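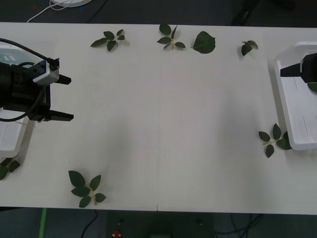
Why do we prune a shrub right after it blooms, when it looks its best? For spring bloomers such as lilac and forsythia, next year's flower buds start forming in early summer, so a cut made just after the petals drop gives the plant a whole season to set new ones. Wait until fall and you are cutting off the very flowers you were hoping to see.

Course handout, Unit 3: Reading a Shrub Before You Cut It
Mernstead Evening Garden School
Handed out 12 June 2022

Welcome back, everybody, and thank you for all the twigs you brought in last time (the back seat of my car still smells of mock orange, and I don't mind a bit!). We ran out of time before we got to nodes and old wood, so this handout picks up there, and it goes a little slower than the chapter in your reader. Please bring it with you to the garden walk at Cukeneck, along with a pencil.

Old wood and new wood

Gardeners use these two phrases all the time, and they confuse nearly everyone at first. New wood is growth made in the present season. It is usually smoother, greener and bendier than the rest. Old wood is anything that was already on the plant last year or earlier, and on most shrubs it has a rougher bark and a grayer or browner color. A lilac blooms on old wood. A butterfly bush blooms on new wood, and you can cut it hard in early spring and still have a fine show by July.

Bigleaf hydrangeas mostly bloom on old wood, though some of the newer kinds will bloom on both. If you have inherited one with the house and have no idea which kind it is, leave it alone for a year and watch where the flowers come. I know that is a dull answer, but a year of watching has saved me from a good many bad cuts.

Nodes, and where to put the blades

A node is the place on a stem where a leaf, a bud or a side branch is attached. The bare stretch between two nodes is called the internode. Run your thumb slowly along a stem and you will feel the nodes as small bumps or rings, even in winter with the leaves gone. New shoots come from the buds at the nodes, which means a long stub left above one has nothing to grow from and will generally die back.

On shrubs with alternate buds, choose a bud that faces the way you want the branch to go — outward, in most cases — and cut just above it, sloping the cut gently away from the bud. On shrubs with opposite buds, cut straight across, a little above the pair. There is a fuller note on this on page 208 of the reader, with the drawings I keep promising to enlarge.

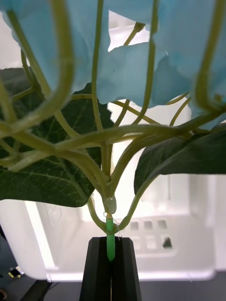
Thinning and heading

A thinning cut takes a whole branch back to where it started, either at the ground or at a larger branch. It opens up the middle of the shrub, lets in light and air, and keeps the natural shape. A heading cut shortens a branch partway and wakes up the buds just below, so you get a bushier plant with more twigs near the tips. Both have their uses, but if you only ever learned one, I would want it to be thinning.

For a tired old lilac, take out one third of the oldest stems at ground level each year for 3 years. By the end you have a young shrub on old roots, and you have hardly missed a spring of flowers along the way.

Before the next class

Pick one shrub you can visit easily and look at it for 14 days running before you touch it. Jot down whether its buds are opposite or alternate, which stems are old wood, and any branches that are dead or rubbing together. A sketch is very welcome, however wobbly. Wipe your pruners clean and check that they close all the way, and we'll go over sharpening together at the start of the next session.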